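Review: Pundura Tabletop Arm and Rehearsal Software
Demonstration at the Levley open day, Dosville
18/02/2018

The Dosville Library Service was invited to the Levley open day to assess the Pundura tabletop arm for use in returns handling. The session was led by Settimio Galli of Nasr, the regional distributor. Settimio D'Amico attended for the library service and prepared this review. Neither the distributor nor the manufacturer saw the text before release.

The system is sold as two parts. The first is a light arm with a two-sided gripper, intended for bench work beside a staff member. The second is a rehearsal program in which each task is built and run on screen before the arm is allowed to try it. Visitors were given 18 minutes with the software and a further 37 minutes at the bench. The software may be licensed without the arm, and the distributor confirmed that several buyers begin this way.

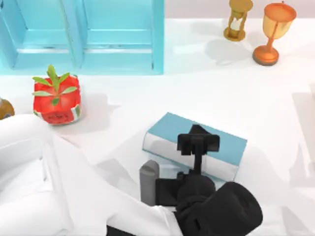
Handling of bound items was the main interest of this service. Our returns bench receives hardbacks, paperbacks, and large-print editions in no fixed order, and any machine that needs each one squared to a guide would save very little staff time. The rehearsal tasks did not assume such order. The blue book lay at a slight angle on the tabletop, and the gripper was brought in from both sides of it with the cover facing up. A planter and a goblet shared the same surface, a fair match for the clutter of a working desk. Staff could move any of these items on screen and run the task again without outside help.

The program was easy to learn. Menus are plainly labeled, and a task can be saved, copied, and renamed in the usual manner. Shadows and surfaces are drawn well enough to judge the height of the gripper, although pale objects are hard to pick out against the white tabletop. A choice of table color would correct this. Mr. Galli noted the request and stated that an update is planned for June.

The bench session was less complete. The arm was shown with a single paperback and a shallow tray, and was run at reduced speed throughout. It was quiet, and the stop button was within easy reach of the operator. Thin pamphlets were not attempted. Questions on spine wear were referred to the manufacturer, and a written reply had not been received when this review was prepared.

The printed manual runs to 32 pages and is clear on setup but brief on maintenance. Replacement finger pads are sold only in sets of 3.

The library service recommends a trial license for the rehearsal software. A decision on the arm is deferred until it can be shown with our own stock, including pamphlets and items in plastic jackets.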